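Small Whiteboards: A Gallery

I am Xóchitl Ponce and I keep the shared work room on the upper floor of the old Postent building in Vosotberg. Many people ask me which boards we use and how we look after them, so here are some notes from me.

We bought the small boards in January. They have an aluminium frame and a tray for markers along one side. We do not hang them on the wall. They lie on the table, and people draw on them, pass them over and wipe them. For me this is more practical than one big board, where only one person can write and the others must wait.
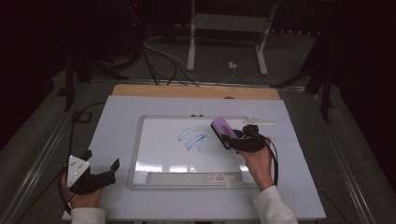 The erasers came from another shop, and I like them better than the ones we had before. The felt is thick and it does not leave so much grey dust. My colleague Patrício prefers a cotton cloth, and we have discussed this more than is necessary. I wash the cloths every week. The felt I only brush, outside, by the window of the stairs.

Blue marker is the easiest to remove, in my experience. Red is the worst one, and green depends on the maker. If the ink has stayed over the weekend, I draw over the old line with a fresh marker and wipe both together. Please do not use the kitchen sponge with the rough side. We lost one board in this way, and now it serves as a tray for the plants.

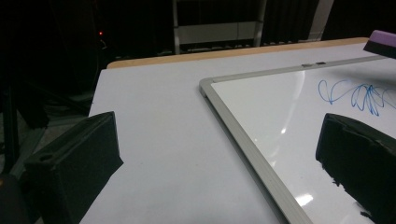 Blue scribble on the small board, with the purple eraser at the upper corner.

The boards can be borrowed by all groups in the house, also by the Niner reading circle. Write your name on the list by the door and bring the board back clean, with its eraser.

Page changed on Mon 11 December.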